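家居论坛 > 地面与木作 > 求助与讨论

主题：住了六年的木地板，全屋打磨重做还是只补油？

楼主 Mesfin Gebru
发表于 23/9/13

房子在 Drusedton 的 Kultgate 小区，木地板，全屋铺了70平方，入住六年。油面，没有上漆。入住第二年自己补过一次油，后面就没怎么管，平时吸尘加微湿拖把。

现在的情况是这样：
厨房门口到餐桌那一段走得多，手摸上去发涩，滴水上去不成珠，过一会儿会渗出深色印子，干了以后大部分能退，有一小块没退干净。
客厅靠窗的位置，把地毯掀起来能看出颜色差别。
卧室基本没问题。
冬天有几条缝会张开，夏天又合上，我觉得属于正常，没处理过。

找了两个师傅看。第一个说全屋打磨到白茬，重新上油，要搬空，人要出去住几天。第二个是 Admasu 的人，说没必要，清洗一遍，走得多的地方细砂过一下，再整体补一层维护油就可以，价钱差了好几倍。两边讲得都有道理，我拿不定主意。

另外还有一个问题，补油的话用什么油。Admasu 那边推荐 Wustska 的硬蜡油，一罐189，我问了一下自己买和他们带来是一个价。

先把能搬的东西往边上挪了，鞋架也清空了，柜子之类等定下来再说。

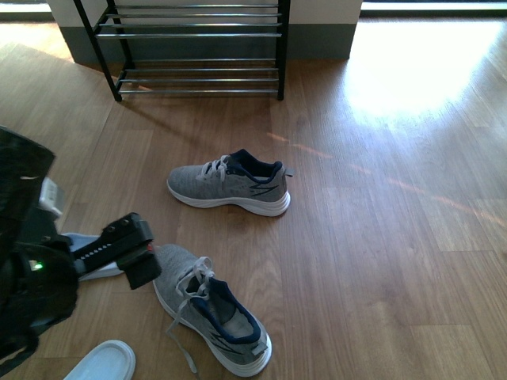
东窗
先别急着打磨。油面地板的好处就在能局部修，你全屋磨一遍等于把这个好处扔了。滴水不成珠说明表面的油层没了，补上就行。打磨次数是有限的，多层的表板就那么厚，磨一次少一次，留着以后真需要的时候再用。

你先说清楚是实木还是多层，表板多厚。这个不知道后面全是空谈。

半斤八两
同意楼上问厚度。不同意“先别打磨”这么早下结论。水印退不干净说明水已经进到木头里了，这种地方不磨掉一层，油一上去颜色更深，印子反而更明显。我家就是听了只补油，补完餐桌底下一块黑的，后来还是磨了，钱花了两遍。

楼主 Mesfin Gebru
回复 东窗
多层的，翻了当时的合同，上面只写了“三层实木复合，油面”，没写表板厚度。有没有办法自己量？

檐下听雨
有办法，找剖面。一般有这几个地方能看到：
暖气管穿地板的孔，把那个装饰圈掀开；
门槛条下面，如果是卡扣式的能起下来；
踢脚线后面的伸缩缝，这个不太好看清，要拆踢脚线；
装修时剩下的料，很多人家阳台或者储藏室里有。
拿把卡尺量最上面那一层，木纹方向和下面那层是垂直的，分得出来。

灰灰的砂纸
干这行的说两句。表板三毫米以上可以正常磨，磨两次没问题。两毫米出头的能磨一次，要机器好、手稳的师傅。两毫米以下就不要提打磨了，谁说能磨你让他写进合同，磨穿了赔整屋，看他写不写。

走得多的地方“细砂过一下”，这句话要问清楚是什么意思。有的人是拿红色或者绿色的垫子配单盘机擦一遍，那叫清洁，不叫砂。有的人是真上砂纸。局部上砂纸一定有交界，交界在哪里收、怎么收，要提前讲。

东窗
局部修的交界按板来收就行，不要在一块板中间停。沿着板缝，从这条缝到那条缝，端头也按端头的接缝走。这样即使颜色有一点差，看上去也像板和板之间本来的差别。

半斤八两
理论上是这样，实际上靠窗那边晒了六年，颜色已经变了，你磨出来的新面跟旁边差得远，按板收也看得出来。楼主自己都说地毯掀开有色差。

东窗
楼主要修的是厨房门口，没说修窗边。窗边只是有色差，又没坏。

半斤八两
补油是整体补啊，清洗完整体上一层，窗边也要上的。

东窗
整体补维护油和局部打磨是两件事，你混在一起讲了。

楼主 Mesfin Gebru
两位别吵，都有用。

储藏室里找到剩料了，量了三次，表板三毫米多一点点。所以打磨是可以磨的，接下来就看值不值得。

我再问一下色差的事。窗边那块如果不管它，以后会不会越来越明显？我原来一直铺地毯，现在收起来了，打算就这么敞着。

青石板
我家朝南，情况差不多，说一下我的经验。木头见光颜色会变，这个没有办法，橡木一般往黄里走，胡桃一类的反而会变浅。变化最快的是头一两年，后面慢很多。地毯压住的那一块因为没见光，还是原来的颜色，收起来以后它会慢慢追上来，我家大半年以后就不太看得出来了，现在要我指地毯原来铺在哪里，我得想一下。

所以我的建议是，地毯收掉，家具挪个位置，先晾半年再说。到时候色差没了，你可能连整体打磨的念头都没有了。

檐下听雨
青石板说的追色我信，但是别指望完全追平。我家沙发底下那块，三年了还能看见一条线，当然要蹲下来侧着看。

还有一个，别用那种一块一块的小地垫，底下带橡胶背的尤其不行。橡胶和有些油会起反应，留下来的印子是黄的，怎么晒都不退，只能磨。

灰灰的砂纸
橡胶背这个补充一句，看说明书上写没写“适用于木地板”。拖鞋底、椅子脚套、跑步机垫子都一样的道理。我见过最厉害的一户是健身垫铺了一个夏天，掀起来一整块垫子的形状。

楼主 Mesfin Gebru
好的，地垫已经拿走了，门口本来有一块，背面确实是橡胶的，还好底下没看出什么。

这几天把论坛里以前的帖子翻了一遍，又给 Admasu 打了电话问细节，整理了一个自己的方案，大家帮忙看看有没有漏洞。

一、范围
厨房门口到餐桌一段，按板收边，细砂两道。其他地方只清洗，不砂。
卧室不动。卧室水滴上去还能成珠，没必要上油，上多了发粘。

二、顺序
先吸尘，边角用缝隙头吸两遍。然后用配套的清洁剂拖，拧到最干。等干透，隔一夜。第二天砂厨房门口那段，再吸一遍，用不掉毛的布擦一遍。然后上油。

三、光线
上油那天窗帘全拉开，从靠窗这一头开始做。逆着光蹲下来看，哪里厚了哪里漏了一眼就清楚，傍晚开灯做看不出来，第一次补油我就是晚上做的，第二天早上一看全是一道一道的。客厅白天采光没有问题，太阳进来的时候地面反光很强，要挑没有直射的那两三个小时上油，不然干得太快来不及抹匀。 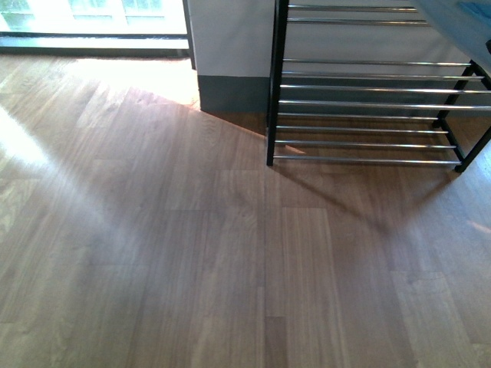 四、用油
Wustska 的硬蜡油，清淡那个型号，不带颜色。先在储藏室的剩料上试一块，再在衣柜里面试一块，都放三天。按说明书上的用量算过，一罐够客厅加餐厅，还能剩一点留着以后补小地方。

五、干燥
头一天不走人，第二天可以穿袜子走，家具过几天再搬回来，地毯不铺了。这几天尽量不拖地，洒了水马上擦。

六、善后
擦过油的布泡水，拧在一起扔垃圾桶会自己发热，这个以前帖子里有人讲过，家里出过事。

请各位指正。

东窗
总体没问题，比很多师傅想得清楚。提两点。

第二条里清洁剂拖完隔一夜可以，但是你那边现在湿度大不大？湿度大的话隔一夜不够。摸着干了，缝里面不一定干。缝里有水的时候上油，过几天缝边上会泛白。

第三条从靠窗开始做，方向没问题，但要想好最后从哪里退出去。你从窗边往门口退，最后一块是门口，别把自己困在厨房里。听起来很蠢，我干过，在厨房里坐了一晚上。

半斤八两
我还是那句话，水印那一块先单独处理。两道细砂磨不掉的，你砂完先用湿布擦一下看看，湿布擦上去的颜色跟上完油的颜色很接近，如果印子还在，就再往下磨，别急着上油。

这一步不花钱，也就多等一会儿的事。

灰灰的砂纸
湿布试色可以，但是水会把木毛带起来，试完等干了要再轻砂一道。用酒精布试更好，干得快，木毛起得少，开窗，别在旁边抽烟。

另外，砂到多少目不要自作主张，看油的说明书。砂太细了木头表面被抛光，油进不去，浮在上面，踩几个月又没了。很多人自己做失败就是砂得太细，觉得越滑越好。硬蜡油一般停在一百二到一百五就够了。你只砂一段，旁边是旧面，手感会有一点差别，过段时间就一样了。

楼主 Mesfin Gebru
砂太细这个我完全不知道，我原来准备砂到二百四。幸好问了。

酒精布我记下来了。

路过的油漆桶
翻了一下整个帖子，我说点不一样的。你们都默认油面要继续做油面，为什么不趁这次磨掉改成水性漆？一次做好，五六年不用管，拖地随便拖。油面一年补一次，补一次全家折腾，时间不是钱吗？

东窗
漆面坏了怎么办，坏一块磨全屋？

路过的油漆桶
漆面没那么容易坏。我家哑光水性漆，两个小孩一条狗，第七年，划痕有，没露木头。油面要是两个小孩一条狗，第二年就得补。

灰灰的砂纸
两种都做，不站队。讲一下实际的：
旧油面改漆，必须磨透，油吃进去的那一层要全部磨掉，不然漆抓不住，会起皮。楼主是三层复合，表板三毫米多，磨透要去掉不少，磨完以后基本就没有第二次机会了。所以他这个地板改漆，我不接，别人接不接我不知道。
如果是新铺的素板，你说上漆，我没意见。

路过的油漆桶
这个理由我接受。不过原则上我还是觉得大部分家庭不适合油面，是卖地板的喜欢推。

檐下听雨
适不适合看人。我喜欢光脚踩油面，漆面踩着总像隔了一层东西。每年国庆前后补一次，一个下午的事，我都不觉得是负担。

青石板
一个下午是你家小吧。

檐下听雨
31平方，一个人住，是小。

半斤八两
那没什么可比性，楼主家大一倍还多。

楼主 Mesfin Gebru
改漆不考虑了。油面我是喜欢的，当初就是看中这个，只怪自己后面偷懒。

再问一个细节，冬天张开的那几条缝，上油之前要不要填？第一个师傅报价里有一项“填缝”，Admasu 的没有。

灰灰的砂纸
夏天合上的缝不要填。你冬天填了，夏天木头涨回来没地方去，要么把填料挤出来，要么地板拱起来。只有一年四季都开着、能塞进硬卡片的缝才考虑填，而且一般是用同色木条，用腻子撑不了多久。

第一个师傅什么季节来看的？

楼主 Mesfin Gebru
就是前几天，缝都合着呢。他说冬天会开，先填上保险。

灰灰的砂纸
合着的缝他填什么。

东窗
这一项就可以说明要不要找他了。

半斤八两
也别一棍子打死，全屋打磨的时候用木粉调胶整体刮一道，是常规做法，报价单里写“填缝”指的可能是这个，填的是细小的孔和端头的缺口。楼主可以问问他具体指什么。

楼主 Mesfin Gebru
问了，他说就是刮木粉，跟半斤八两说的一样。不冤枉他。不过我还是决定不做全屋了。

檐下听雨
冬天的湿度也要管一下。暖气一开，屋里干到二三十，什么地板都要开缝。弄个湿度计放在离暖气远一点的地方，低了就开加湿器，比填缝有用。加湿器不要直接放地上，出雾口也别对着地板，我朋友家喷出来一圈白的。

青石板
加湿器我用的是不出雾那种，蒸发式的，没有白粉，就是滤芯要换。

楼主 Mesfin Gebru
向各位汇报一下，做完了。

还是决定自己动手，只请 Admasu 的师傅来半天，负责砂厨房门口那一段，剩下清洁和上油是我自己做的。他带了吸尘的机器，灰比我预想的少很多。按东窗说的沿板缝收边，他本来也是这么做的。

水印那块，按半斤八两讲的先试，酒精布擦上去印子还在，比周围深一点。师傅又往下走了一道，再试，浅了很多，仔细找还能找到。他问我还要不要继续，我说算了，再磨那一块就要凹下去了。现在上完油，我自己知道在哪里，家里其他人找不到。

上油我分了两天，第一天客厅，第二天餐厅和厨房门口。客厅从窗边往门口退，薄薄一层，用白垫子推开，过二十分钟把没吃进去的擦掉。这个“擦掉”非常重要，说明书上写了三遍，我第一次补油就是没有擦，粘了一个礼拜。缝边上没有泛白，清洁完我等了两夜才动手。

头几天在家里走路都比较小心，鞋一律留在门外，拖鞋也先不穿，光脚或者袜子，后来摸着完全不粘了才恢复正常。

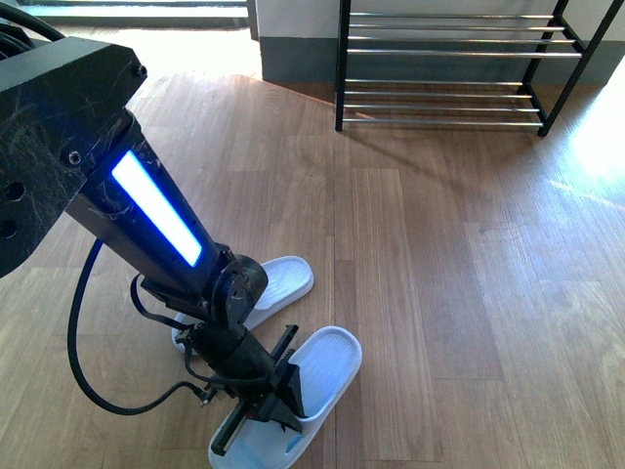 味道比上一次用的那种小，开窗两天基本闻不出来。滴水试过了，厨房门口那段现在能成珠，跟卧室差不多。砂过的地方颜色比旁边浅一点，我估计跟青石板说的一样，要等它自己追。手感上也有差别，砂过的地方更细一点，走上去能感觉到，看是看不出来的。

花费方面，油一罐，半天人工，清洁剂和垫子另外算，加起来不到第一个报价的四分之一。时间上花得多，前后折腾了一个多礼拜，其中大部分是在等干。

有一个失误说出来给后面的人参考。衣柜里面试的那一块，我试完第二天就急着看结果，觉得偏黄，差点去换型号。放到第三天颜色就下来了，跟旁边很接近。所以一定要等够三天。

谢谢各位，特别是砂纸师傅，一百二那个提醒救了我。

灰灰的砂纸
做得可以。头一个月还在慢慢变硬，别拿热水拖，别用蒸汽拖把。蒸汽拖把以后也别用。

东窗
恭喜。剩下的油盖子上写个日期，盖紧，倒过来放一下让油把盖缝封住，再正过来。开过的罐子放一两年就结皮了，结皮的别搅进去，挑出来扔掉，底下的还能用。

半斤八两
水印没磨干净就上油，过两年你再看看。

东窗
人家自己都说找不到了，你还非要给人家找出来。

半斤八两
我是说过两年。油会慢慢走掉，印子会回来的，我家就是这么回来的。到时候别忘了来更新。

楼主 Mesfin Gebru
会更新的。真回来了就再磨一点，反正油还剩小半罐。

小满未满
挖个坟，跟楼主同一个小区，地板应该是同一批，也是油面。想问一下油上完之后靠阳台门那一块有没有比别的地方干得快？我家上完那里有点发花，一块亮一块哑。

楼主 Mesfin Gebru
我家没有，我是挑没有直射的时候做的。你那个像是抹开之前就开始干了。要不要等别的地方都干透了，再单独薄薄补一层？这个我不敢乱讲，等砂纸师傅来。

灰灰的砂纸
发花先别补。用白垫子蘸一点点同样的油，真的是一点点，把亮的和哑的一起推一遍，推完马上用干布擦干净。多数能匀过来。补一层厚的只会更花。
推的时候顺着板的长向，别打圈。

小满未满
推了，好了八成，还有靠门框一小条是亮的，我准备不管它了。谢谢。

青石板
那一小条踩一个冬天就哑了。

路过的油漆桶
所以我说上漆。

檐下听雨
又来了。

小满未满
顺便问一下 Wustska 的清洁剂有没有必要买配套的？店里说别的牌子会把油洗掉。

东窗
碱性的会洗掉，中性的没事。看瓶子后面，写中性、写适用于油面就行，牌子无所谓。但是稀释比例按说明来，不要觉得多倒一点更干净，多了留膜，留膜粘灰，越拖越脏。

半斤八两
这个难得跟东窗意见一致。我平时就清水，拧干，一个月用一次清洁剂。

灰灰的砂纸
清水拖久了油面会发干发灰，可以改成两周一次带养护成分的皂液，其他时候只吸尘。不过各家习惯不一样，发干了再补也来得及。

楼主 Mesfin Gebru
更新一下，十月了，暖气还没开，湿度计显示比夏天低了不少，厨房那边有一条缝开始张开了，跟往年同一条。不填。砂过的那一段颜色比刚做完时深了一点，跟旁边的边界还看得见，要从餐桌那头看过去才明显。地毯原来压住的那块也还在追，没有青石板家快。

青石板
秋天太阳弱，慢一点正常，到明年夏天再看。

檐下听雨
加湿器可以先准备起来了，等开了暖气再买要涨价。

楼主 Mesfin Gebru
已经买了，蒸发式的，放在餐边柜上。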